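Dedicated server setup for Flonstead, covering a private match server on a home or rented machine. The steps apply to the Windows and Linux builds. Console players can join a dedicated server but cannot host one.

## 1. Install the server files

Create a separate folder for the server. Do not install over the game client, as both write to the same `config` directory. Extract the server package, then run the executable once and close it. The first run generates `server.cfg`, `maps.txt` and an empty `bans.txt`.

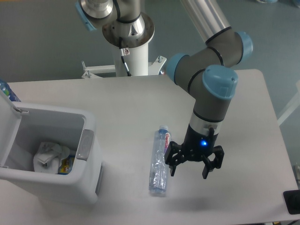 *Robot arm over a white table.*

## 2. Edit server.cfg

Open the file in a plain text editor and set the following:

```
sv_name "Paldale Casual"
sv_maxplayers 19
sv_password ""
sv_tickrate 30
sv_idlekick 300
```

`sv_idlekick` is in seconds. A value of 0 disables it. An empty password makes the server public. Names containing a colour code must be enclosed in quotation marks, or the parser will discard the rest of the line.

Raising the tick rate increases CPU load and upstream bandwidth. Leave it at the default until the server has been tested with a full lobby.
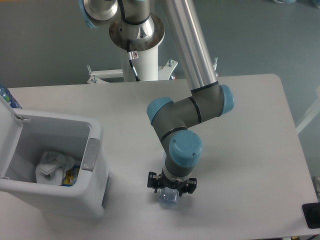 Settings are read at launch only. Changes made while the server is running are ignored until it is restarted, with the exception of `sv_password`, which can be changed from the console.

## 3. Set the map rotation

List one map per line in `maps.txt`, using the internal name in lower case:

```
gamholm_docks
cronin_yard
paldale_night
```

The server loads maps from top to bottom and returns to the first line. A misspelled name is skipped and logged as `map not found`. Custom maps go in `/usermaps` and need the prefix `u_`. Clients without the map will download it on joining, provided `sv_allowdownload` is set to 1.

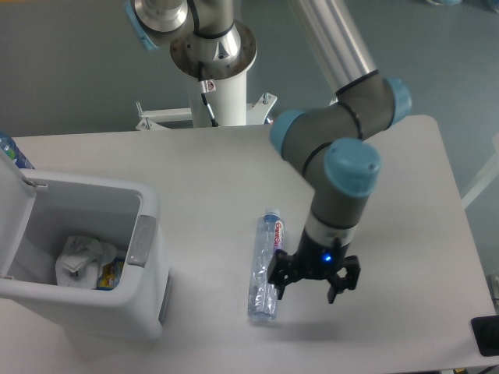 **Gamholm, December**

The rotation format changed with this month's patch. Files written for the earlier format placed a round limit after each map name, separated by a comma. Delete the comma and the number. The round limit is now global:

```
sv_roundlimit 5
```

## 4. Forward the port

Reserve a fixed local address for the host machine in the router settings, then forward the UDP port shown in the server window on launch. Allow the executable through the firewall on private and public networks.
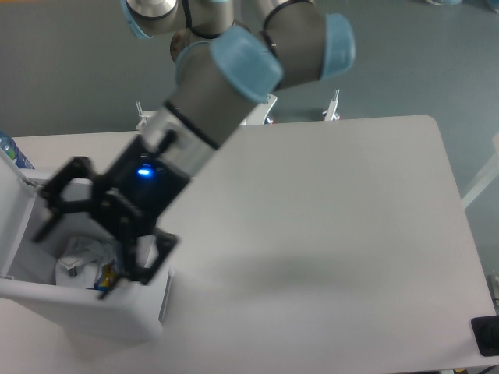
To test, have a player on another connection open the console and enter `connect` followed by the external address. Joining from the same network by external address fails on routers that do not support NAT loopback. Use the local address in that case.

If the server starts but does not appear in the browser, check that `sv_lan` is set to 0.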